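10/21/18
by Yến Hoàng
2 comments | 0 shares

Second round on the Plukley yarn, continuing from the first dye page. The madder bath was too hot last time and went brown, so I kept this one lower and gave it longer. 100 grams of fiber, 40 grams of madder, soaked overnight in the blue bucket. Alum from the new Gurik tub. It dissolves slower than the old stuff and leaves grit at the bottom, so strain it.

Skein 1 came out brick. Skein 2 went in after it and is closer to salmon, with a pale patch where the tie was too tight. Retie all the Plukley skeins loose before anyone mordants them. I used figure eights with cotton string and they held fine.

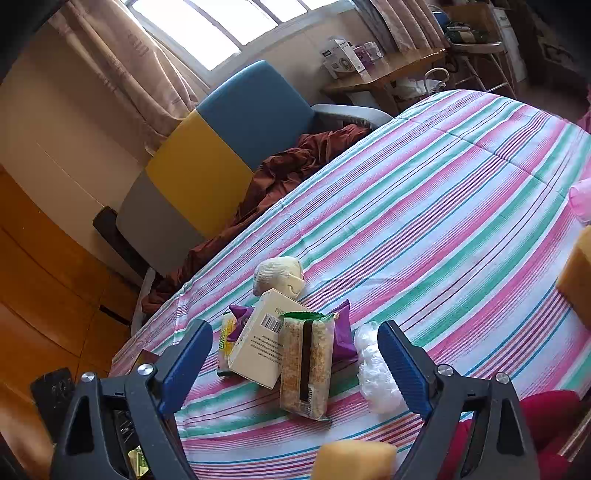

Weld and indigo are next, for the sample warp on the small loom. I want narrow stripes on white, and I keep going back and forth on how many colors to put in. The striped cloth has pink, green and teal blue bands with thin dark red and purple lines between them, and the thin lines are what I want to copy. Without them I think the pink and green would sit too close. For the first warp I'll leave out the purple — we have no good purple anyway, the Matos logwood is old and goes gray in our water.

Warp plan: 400 ends, white ground, the salmon skein for the pink. Green will be weld first, then one short dip in the indigo. Brick for the thin lines. Wash a swatch of each before winding.

Still to do: pH strips are out. Uvine says the order ships in January, which doesn't help. Rinse water from the brick skein was still running pink on the fourth change, so it stays away from the white until it rinses clear. Lid of the big pot is bent again.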